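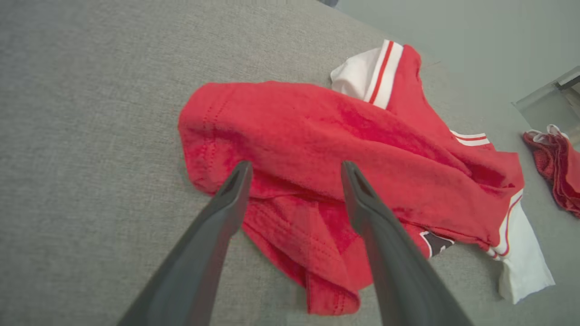 3.2 Moving the voice feature to older handsets

So I started with the oldest phone I could get my hands on, a Dauda with a cracked back and a battery that hates me. The voice feature ships only on the newer Vosari models, and I wanted to know how much of that limit comes from the hardware. My first build wouldn't boot at all. The second one did – and then sat there listening forever without answering! 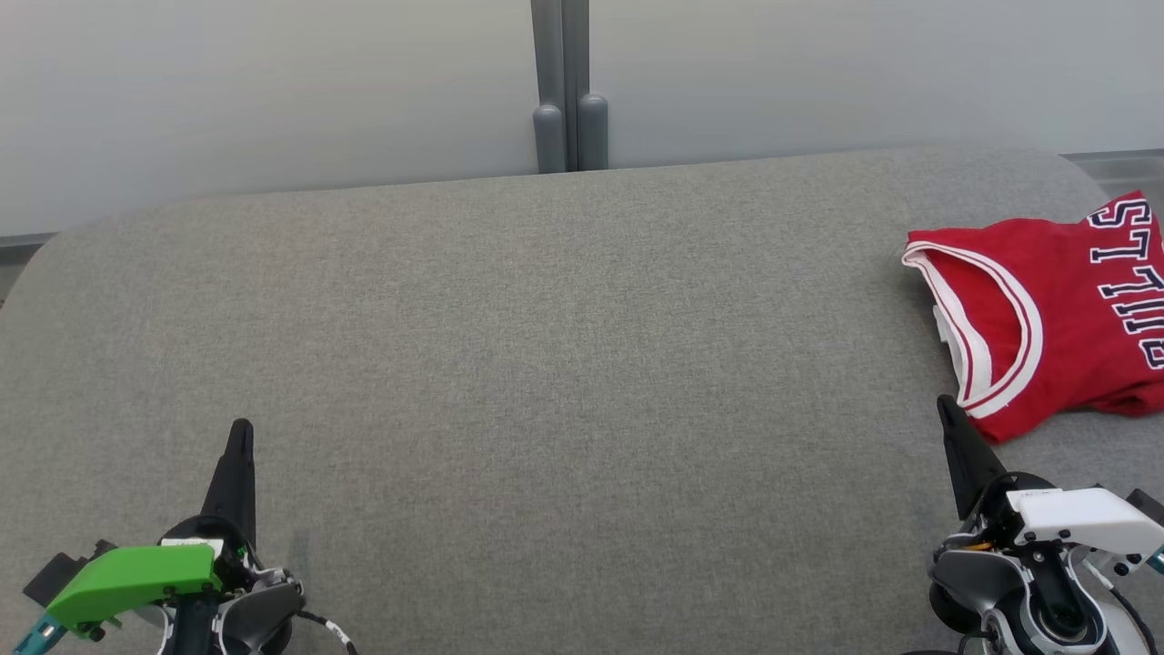 The hold-up was the sound filter. On the Vosari it runs on its own chip, and the Dauda has no such chip, so I moved the whole thing to the main processor and cut the buffer down to 400 milliseconds. After that I read it 202 short commands in my kitchen (fridge humming, window shut). It got 87 of them wrong, mostly names and street addresses. Timers and alarms were fine.

Figure 2. Red clothing on a gray fabric surface, with two gripper fingers. 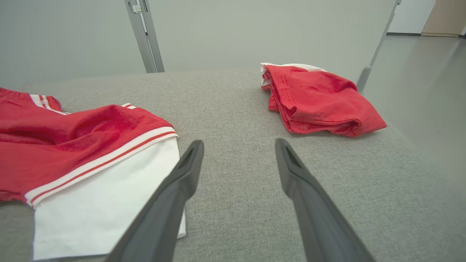 I then tried the same build on a Rurell, which has twice the memory, and the street addresses got a lot better. Names didn't budge. I suspect the word list I pulled from the Idonside project, because it's pretty thin on surnames, but I haven't swapped it out yet. Battery drain is a different headache and I get into it in Section 4.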